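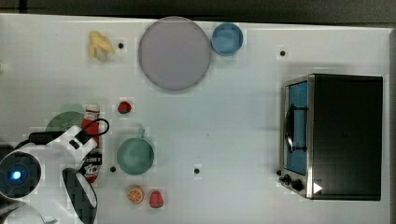 图3 俯视视角下的桌面物品，包括香蕉、盘子、碗和绿色杯子。

3.2 手机与电脑之间的任务接续

本节讨论的问题是，用户在手机上开始的一项工作，应该怎样转移到电脑上继续。已有的系统多数把这个问题当作屏幕镜像来处理：手机的画面被完整地传送到电脑，用户用鼠标代替手指来操作。这种做法实现比较简单，但是电脑的大屏幕没有被利用，手机应用的布局也没有改变。Meinecke在他早期的原型Kollau中采用过镜像方式，后来在Resis中放弃了它。我们同意他的判断，并且在他的基础上提出另外一种办法。

我们把一项任务的状态分成2个部分。第一部分叫做内容状态，例如正在编辑的文字、已经选择的图片、表格中填写了一半的字段。第二部分叫做视图状态，例如滚动的位置、光标的位置、打开的菜单。内容状态必须完整地转移，任何丢失都会被用户看作错误。视图状态则允许近似，因为手机上的滚动位置在电脑的窗口里常常没有意义。在Resis中，这两个部分是一起保存的，所以只要有一个控件在电脑端找不到对应，整个转移就会失败。

我们的系统Istico由三个模块构成。采集模块运行在手机上，在应用进入后台的时候记录内容状态。传输模块通过本地网络把记录发送到电脑，如果两台设备不在同一个网络，则把记录暂时存放在手机中，等待下一次连接。恢复模块运行在电脑上，它先打开对应的桌面应用，然后写入内容状态，最后尝试恢复视图状态。如果最后一步失败，系统不会撤销前面的结果，用户仍然能够看到自己的内容，只是需要自己找到原来的位置。

关于触发的方式，我们比较过自动触发和手动触发。自动触发是指电脑检测到手机靠近以后立刻打开任务。在内部试用的时候，几位参加者对这种方式不太满意，他们说手机只是放在电脑旁边，并没有想要继续工作，但是窗口已经弹出来了。手动触发需要用户在电脑的任务栏点击一个图标，步骤多一些，但是结果是可以预料的。Istico最后采用手动触发，同时在图标上用一个小的标记表示有任务在等待。

为了评价恢复的质量，我们选择了6个应用，它们在手机和电脑上都有版本，包括笔记、邮件、日历、阅读、绘图和表格。对每一个应用，我们准备50次转移，转移开始的时刻由脚本随机决定。内容状态的比较由程序自动完成，视图状态则由人来判断，判断的标准写在附录B里面。每一次转移还记录了从点击图标到内容出现所用的时间，我们把200毫秒作为网络传输部分的上限，超过上限的转移单独进行分析。

绘图应用的情况比较特别。它的内容状态包含很多图层，而手机版本和桌面版本对图层顺序的定义是相反的。我们在恢复模块里为它增加了一个转换规则。这样的规则目前需要手工编写，这是本方法的一个限制。Lenz工具可以从应用的界面描述中自动生成一部分规则，不过它要求两个版本使用同样的控件名称，绘图应用并不满足这个条件。

还有一个需要说明的问题是隐私。内容状态可能包含没有发送的邮件或者密码字段。采集模块不记录被系统标记为敏感的字段，恢复以后这些字段是空的，用户必须重新输入。我们也考虑过加密以后再传输这些字段，但是考虑到一部分电脑由多人共同使用，最后没有采用。等待中的记录在手机上以加密形式存放，用户可以在设置页面中随时删除。

下一节给出各个应用的实验结果，并且讨论视图状态恢复失败的主要原因。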